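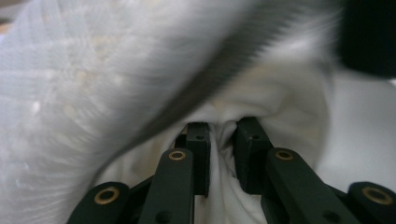
Vol. 9, p. 48

Figure 3. Hand-held gripper closed on a fold of white cloth, recorded by the camera on the tool. Brass grommets are visible on the green links.

4.2 Pinch grasps on fabric

The two linkage grippers, Stimell and Clisel, were compared on cloth using the same hand-held mount and the same camera position. Both use paired fingers that close toward a central gap. They differ in the shape of the fingertip and in the play allowed at the joints. Figure 3 gives the view available to the controller during a pinch. The fingertips hold a narrow gathered fold, and the cloth around them forms a hollow that hides part of the surface behind it.

This occlusion affects the two controllers differently. The position controller closes to a fixed width and makes no use of the image after contact. The Fiston controller estimates fold thickness from the gap between the fingertips, so its estimate degrades when cloth covers either tip. Frames in which one or both tips could not be located were marked by hand and left out of the width estimate, but kept in the grasp count.

The test set contains 3260 grasps. Labels were assigned by P. Singhal and checked by Y. Yusof; disputed cases were scored as failures. A grasp was scored as held if the fold stayed between the tips through the full lift.

Motion blur in the upper part of the image was common when fluffy material was moved near the lens. Cropping the input to the fingertip region removed most of it, and the cropped input is used in all later comparisons. Joint play was not modeled. Its effect on the Clisel fingers is treated in Section 4.3.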